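Card sorting build, finger slip on thin cards

htamuno_ese
Bench is set up at the Sedbridge workshop, cardboard trays for now.
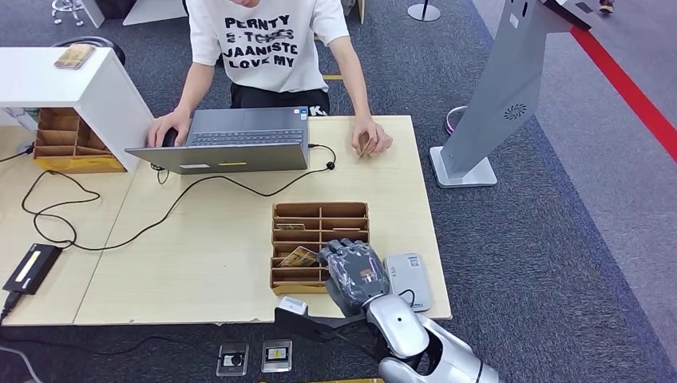 wogan_n
What servo voltage are you running on the fingers?

htamuno_ese
6 V from a separate supply, with the ground shared with the controller.

tetsu_t
I'd drop the fingers and use a suction cup. Thin cards are a pain for any hand.

wogan_n
Disagree. Suction pulled 2 cards at a time on mine — worse on worn ones.

tetsu_t
Then your vacuum was too high. Mine ran 1000 cards in July with a Platis pump.

htamuno_ese
Staying with fingers. Silicone tips helped, and I cut the closing speed to 14. Next I want slots with a sloped floor.

nour_z
Slope them up to 16 degrees. Past that they slide out.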